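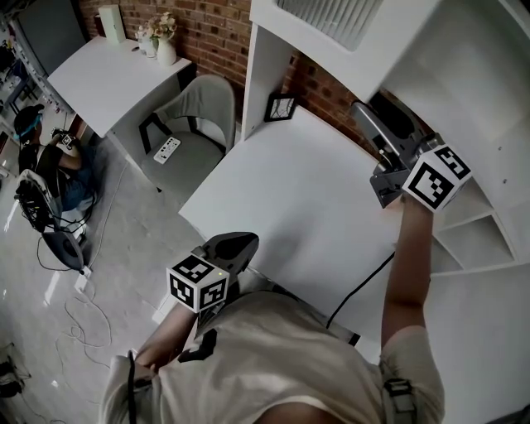
A white desk, with a black cable running across it.

Packing tips for a rainy-season trip (from someone who has soaked a lot of socks)

Posted October 27, 2023 in Travel Tips

I get more mail about packing than about anything else on this blog, and most of it arrives right when people have booked somewhere warm and wet and started to panic. So I finally wrote down how I do it at home, before I ever see an airport. Most of this is kitchen and laundry room stuff, no fancy gear!

Start with the bag itself. Mine lives in the hall closet and always smells a little like the last trip, so a week ahead I empty every pocket, shake it out over the tub and wipe the lining with a cloth dipped in warm water and a splash of white vinegar. Leave it open by a window overnight. If it still smells, sprinkle in some baking soda, zip it up for a day and vacuum it out with the crevice tool.

Next, line it. I used to trust rain covers, and then I rode 71 miles on top-of-the-bus luggage racks to Runimis (my bag was up there, I was inside, thank goodness) and arrived with a backpack full of soup. Now I put one big kitchen trash bag inside as a liner, twist the top and fold it under. Take two spares. They weigh nothing and you will end up using one for laundry.

Clothes: roll the T-shirts, fold the pants. I know people who roll everything, but rolled jeans take up the same room as a loaf of bread. Wash new quick-dry shirts once without fabric softener before you go. Softener leaves a coating and they dry slower, and in that kind of humidity you need all the help you can get.

My friend Touran Golestani taught me the towel trick and I use it everywhere. Lay your wet shirt flat on a dry towel, roll the two up together and kneel on the roll. Then hang the shirt under the ceiling fan. Cotton socks will still take until morning, sorry.

Liquids leak. Unscrew the cap, put a square of plastic wrap over the opening, screw the cap back on. Don't fill travel bottles to the top either, and squeeze a bit of air out before you close them. I keep shampoo and sunscreen in separate zip bags after an incident in Grirkus that I would rather not go into.

Some odds and ends from my own list:

A flat rubber sink stopper. Half the guesthouse sinks I've met don't hold water.
A yard of clothesline and four clothespins (the wooden ones don't snap).
Newspaper for stuffing wet shoes. Change it after an hour, then again before bed.
A binder clip for curtains that won't close.
Dry rice in an old sock if you can't find those little silica packets. It's not as good, but it helps in a camera pouch.

Weigh the bag on the bathroom scale. Stand on it with the bag, stand on it without, subtract. And leave a little room for the trip home, you're going to buy coffee.

When you get back, everything goes straight in the wash, even the clean stuff. Don't let the bag sit packed in the hall for a week like I did in October.

Filed under: packing, laundry, rainy season
Next post: What I eat on overnight trains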